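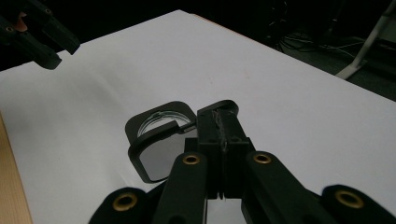

Fig. 3. White tabletop

November 29, 2024
By Maritza Ospina

Levelling and care of the Beltwood table

1. Put the table in its final place before you adjust the feet.
2. Turn each foot by hand until the table does not rock. Please do not use pliers.
3. Lay a spirit level along the long side, then along the short side. Correct the lower corner first.
4. Tighten the lock nuts and check the level again.

Note: On a carpet, repeat step 3 after one week.

Caution: Do not drag the table when the feet are extended. Two persons should lift it. Clean the top with a soft cloth and mild soap only.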